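Student Project Report: Shared Kitchens and Food Waste in the Rarnstead Student Residence

1. Why we chose this subject

When I moved to Rarnstead in September, I was surprised by how much good food went into the bin of our floor kitchen. Rice, half a loaf of bread, soup that somebody cooked on Sunday and forgot. In my family this would be a reason for a long talk at the table. Our course asked for a project about daily life and resources, so my group decided to study what students do with food they have already cooked.

The first question was simple: do students throw food away because they don't like to eat it again, or because the kitchen makes it difficult? We read some articles on household waste, but most of them speak about families with children. A student residence is different. The fridge is shared, the shelves are small, and people eat at very different hours.
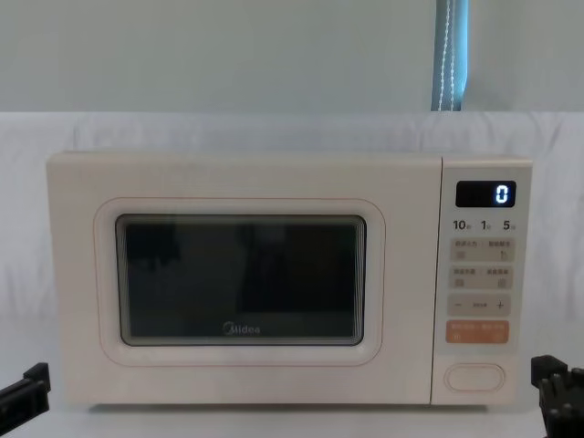

Figure 1. A Midea microwave oven.

2. How we worked

We prepared a short questionnaire with three parts: shopping, cooking and leftovers. It was sent to the residents by the house mailing list, and we received 495 answers. Qianru Yu wrote the questions in English and Jianhua Tan checked that they could be understood by first-year students. Two questions had to be removed later, as many people understood them in opposite ways. One of them asked if the respondent "shares" food. Some took this as giving food away, others as cooking together.

We also asked a smaller number of residents to keep a food diary. They wrote down what they cooked, how much remained, where it was kept, and what happened with it in the end. Diaries are slow work, and several people stopped before the end. We kept the unfinished ones but did not use them for the tables.

The word "leftovers" also needed a rule. We decided it means food that was cooked and not finished at the same meal. Raw vegetables which became bad in the drawer were recorded separately.

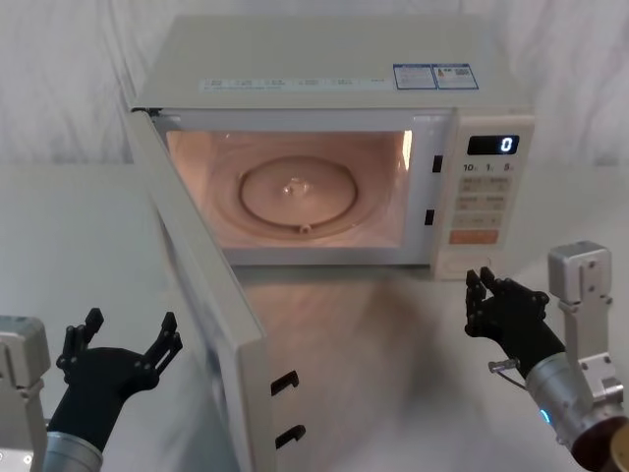 The diaries gave us more than the questionnaire did. In the questionnaire most students said they eat their leftovers on the next day. In the diaries the same kind of student often wrote "forgot" or "not sure if it is mine". Unlabeled boxes were a big problem. A person who is not certain will not open the box, and after a week someone cleans the fridge and everything goes away together.

3. What we found

Portion size is the first cause. Packages in the shops near the residence are made for a family, and students cook the full package so that it is not left open. Pasta and rice are the worst in this respect. Meat was wasted very seldom, I think because it is expensive.

The second cause is time. Students who have evening classes told us they cook at noon, eat a snack in the evening, and the cooked meal waits for the next day and then for one more day. Residents who cooked together with a neighbor had fewer leftovers in the diaries, but the group is too small for a strong conclusion.

The third cause was new for us, and it is shame. A few respondents wrote that they do not want to heat food with a strong smell when others are in the kitchen. Fish and fermented vegetables were mentioned most.
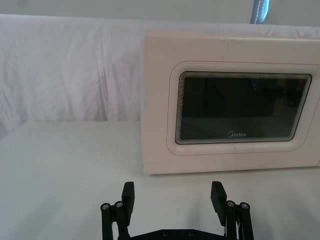
Yulan Fan
Student, project group leader

4. What we suggest

Our suggestions are modest. A roll of tape and a pen on the fridge door would solve a part of the problem of boxes without a name. A common shelf, where everything may be taken by everybody, was liked by most people we talked to - but they also said that somebody must look after it. Yulan Qiu proposed to connect it with the cleaning list that every floor already has, and I find this reasonable.

We also think that new residents should receive one page about storing cooked food. Many wrote that they did not know how long rice can be kept, or if soup may be frozen.

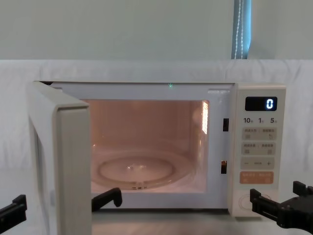 The page should be short and translated to the languages spoken in the house. Meifang Tian made a first version with drawings, which is added to this report as Appendix B.

5. Limits of the project

The answers come from one residence only, and those who care about food probably answered more willingly than the others. We did not weigh the waste. The diary keepers estimated it by spoons and bowls, and a bowl is not the same for each person. If another group continues the work, I would recommend buying a kitchen scale at the beginning.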